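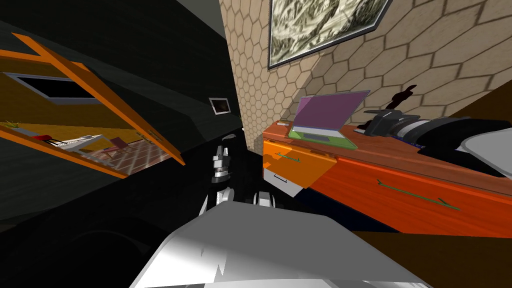
*Mustard yellow and reddish-brown tile, inside an orange frame. Computer rendering.*

Mark Anthony Buenaventura had the kettle on before I had found a place to park, and by the time I got my shoes off (his rule, and I was glad of it when I saw the floors) there were two mugs on the windowsill and a plate of buttered raisin toast that he kept nudging in my direction all morning. He has painted the insides of houses in Dandlow for 38 years. I had come to ask him about color, and he wanted to start with washing.

"Everybody wants to open the can," he said. "I understand it! The can is the fun part. But you've got a kitchen wall with years of frying on it, and paint doesn't want to hold on to bacon grease any more than you would."

So we talked about washing for a good long while. He uses warm water, a little dish soap, and then clean water, which he changes more often than you'd think. He learned this from an aunt of his who had never painted a house but had scrubbed plenty of them, and he still starts at the baseboards and works up, the way she did, so that the drips run down over a wall that's already damp and don't leave streaks. I have been washing walls from the top down all my life, and I told him so, and he was very kind about it.

He came into the trade by way of a summer job. A contractor on Magbanua Street needed someone to scrape window frames, and the pay was poor, but the man let him choose the color for a back pantry at the end of the season.

"I picked a green," Buenaventura said, and he put his toast down to tell it properly. "On the card it was a lovely soft green, like the inside of a pear. On four walls and a ceiling it was a swimming pool. The lady of the house opened the door and closed it again. I repainted it on my own time, and I've never picked from a card since."

What he does now is paint big boards, the largest he can carry under one arm, and leave them in a room for several days. He moves them around. He looks at them at breakfast and again with the lamps on. Some clients find this slow, and a few have gone elsewhere, which he doesn't seem to mind very much. He keeps every board in a dry shed behind the house, and he has numbered them in pencil, up to 162 at the moment. He took me out to see them, and we spent most of an hour pulling them from the racks and leaning them on the fence, with him telling me the family and the street for each one.

I asked whether people are getting braver about color. He thinks they are, in hallways and bathrooms anyway, where you pass through and don't have to live with your decision for a whole evening.

"Yellow is the one they're scared of," he said. "And they should be a little bit scared. A lemon yellow will make everyone at the table look seasick. But you go down toward mustard, something with some brown in it, and you put it over a floor that's warm already, brick or tile, and the two of them get along like cousins."

He has done a mustard dining room in the old Flelard house twice, for two different owners, the second of whom asked him to match what was already there and had no idea that he was the one who had put it up.

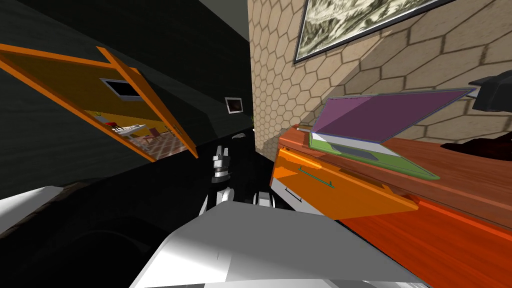
*A white and gray robot arm, its gripper pointed toward the far end of a narrow gap between a dark wall and a wooden counter. Computer rendering.*

Narrow spaces came up next, and he got quite worked up about them, in a cheerful way. Nearly every house in his part of Dandlow has a galley kitchen or a back passage that the owners have painted white in the hope of making it bigger. He has painted a great many of them white himself, when asked, and he'll do it again if you ask him. But what he would like to do is go dark on the long wall and leave any wood as it is.

"You're not going to fool anybody into thinking it's a ballroom," he said. "Let it be a snug little place. Put a good lamp at the far end so you've got something to walk toward."

His own passage is done this way, in a blue so deep that I took it for black until he opened the back door. It took three coats, and he says a dark color always takes one more than you've budgeted for. His wife wasn't sure about it for the first two.

I wanted to know about money, as people always write in to ask. He got out a ledger, found a recent kitchen and read me the total, $2,896, with the ceiling and the trim and two doors included. More than half of that was preparation, he said, running his finger down the page: filling, sanding, washing, taping, waiting. The paint itself was one of the smaller lines. He won't name a favorite brand in print, though he did say that he once tried a bargain tub of something called Geto and that it went on like yogurt.
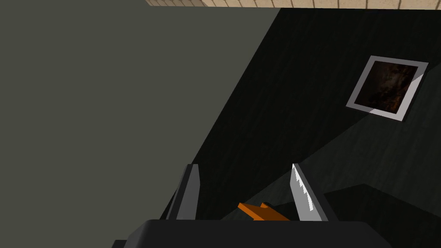 Dark paint was the thing he most wanted to talk about before I left, and above all the question of finish. He likes flat finishes for the wall, every time, and he likes a softened edge wherever a dark surface comes to a corner or a ledge. A hard, square corner in a near-black can vanish on you, he says, and then the whole shape goes with it. You can see what he's after in the broad charcoal body of that gripper, which is matte and almost black and would be one solid lump if it weren't for the slightly lighter gray bevel along its top, where the light gets hold of it. He does the same to a mantel or a windowsill with a sanding block and a few patient strokes before the primer goes on. "Just enough so your thumb likes it," he said, and he made me run my thumb along his own kitchen windowsill, mugs and all, until I agreed.

He has taught 23 apprentices over the years, and several of them now have crews of their own and bid against him. He seems to be delighted about it. One calls him most weeks for advice on ceilings, and he called while I was there, so I sat and finished the toast while the two of them went over a water stain in an upstairs bedroom. The advice was to find the leak first, then wait, then use a proper stain blocker, and please not to paint over it on a Friday-afternoon sort of impulse just to see it gone.

When he hung up I asked what color he'd paint my own front room, which faces north and has a brown sofa in it that I'm not allowed to get rid of. He asked what time of day we sit there. Evenings, I said, mostly. He thought about it all the way out to the shed, and he sent me home with two boards in the back seat, one a dusty pink and the other a kind of tobacco, and instructions to keep them for a week and call him when I'd stopped noticing one of them.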